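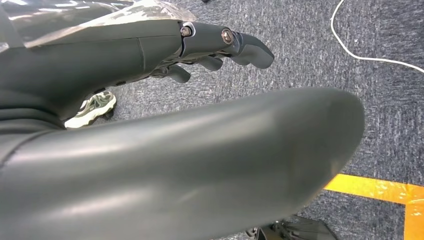 *Wrist camera view, plastic film still on the hand.*

Day 4 of collecting demos for Worovura and I'm still not sold. The pitch is that you steer the robot through a chore enough times and the model picks up the rest. We have 629 episodes saved. I watched a good chunk of them last night and plenty are the same reach with the same hesitation in the middle, which is my hesitation, so I guess that's what it will learn.

Zane Žukauskas thinks more data fixes this. Maybe. I threw out 37 episodes where I'd bumped the controls and he wanted them back in - "variety," he says. I call it me sneezing.

My other gripe is the floor. Every episode has the same speckled carpet behind the fingers. Move the whole thing over to the Piten office and I'd bet lunch it falls apart.

Next up is five short sessions with the start position changed each time, and a held-out set that Zane doesn't get to touch. If the numbers are good I'll post them. If they're bad I'll post them faster.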